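Bunard to Offer Sliced Loaves to School and Workplace Kitchens Starting in February

New soft sandwich bread will ship from the company's Tromum bakery in cases sized for small kitchens 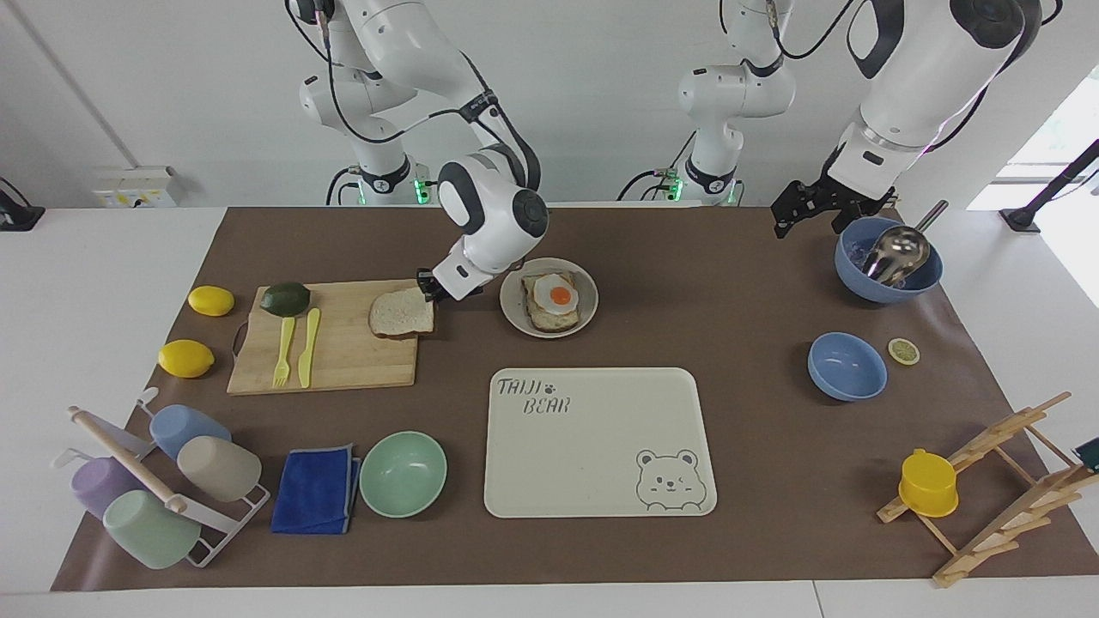
Bunard, the regional baker of sandwich breads and rolls, said today it will begin selling a line of sliced bread made for kitchens that serve lunch to groups. The line is called Lai and will be available in February to schools, offices, senior centers and catering companies. It includes a white loaf, a whole wheat loaf and an oat loaf. Until now, Bunard has sold its bread mainly through grocery stores, and food service customers have had to buy the same bags that shoppers do. Lunch in many of these kitchens still comes down to a slice of bread on a cutting board and a bowl with a ladle in it, and the company said it planned the new line with that kind of meal in mind. Slices are cut thicker than those in Bunard's grocery loaves so they can be served next to soup or stew as well as used for sandwiches.

"We were getting calls from kitchen managers who liked the bread but didn't like opening bag after bag of it every morning," said Asuka Higuchi, director of food service at Bunard. "They also told us the grocery slice was too thin once you put anything with a sauce on it. We changed the slice first and worked on the packaging after that."

Each case of Lai bread holds 100 slices, packed in sealed sleeves that can be opened one at a time. The cases are made to fit on a standard kitchen rack and can be stacked in a freezer. Bread may be kept frozen until the date printed on the case. Once thawed, an unopened sleeve should be stored at room temperature and used within the period given on the label. Bunard does not recommend refrigerating the bread.

The company tested the loaves over the past school year with a group of kitchens that agreed to use them in place of their usual bread. Cooks were asked to fill out a short form on texture, slice size and how the bread held up on a serving line. Two changes came out of the test. The crust on the whole wheat loaf was made softer, and the oat loaf, which had rolled oats on top, is now baked without the topping. Several kitchens had reported that the oats fell off in the case and had to be swept up.

"The oat topping looked nice and I was sorry to see it go," Higuchi said. "The cooks were pretty clear about it, though."

All three breads will be baked in Tromum, where Bunard added a second slicing and packing line last fall. The new line can pack 1320 cases per shift. Bunard said the work did not affect production of its grocery breads, and no stores will see a change in delivery times. The company has filled most of the jobs on the new line and is still hiring for the night shift. Applicants can ask for a form at the bakery's front office.

Delivery will be handled by Dravier, a food distributor that already serves 200 school and workplace kitchens in the area. Customers with a Dravier account can add Lai bread to a regular order. Those without an account can sign up through Dravier or buy directly from Bunard, with a minimum direct order of 2 cases. Direct orders placed before noon will be ready for pickup at the bakery the next working day. Bunard will not ship direct orders by mail.

Prices will be set by the case and will be the same for the white and whole wheat breads. The oat bread will cost slightly more. A price sheet, along with ingredient and allergen information for each loaf, will be sent to current food service customers ahead of the launch and is available to others on request. All of the breads contain wheat. They are made in a bakery that also handles milk, eggs and sesame.

Kitchens that would like to try the bread before ordering may request a sample sleeve of each type. Samples are free for schools and senior centers while supplies last.

About Bunard

Bunard bakes sliced breads, dinner rolls and hamburger buns for grocery stores and food service customers. Its offices and main bakery are in Tromum.

Media contact
Asuka Higuchi
Director of Food Service, Bunard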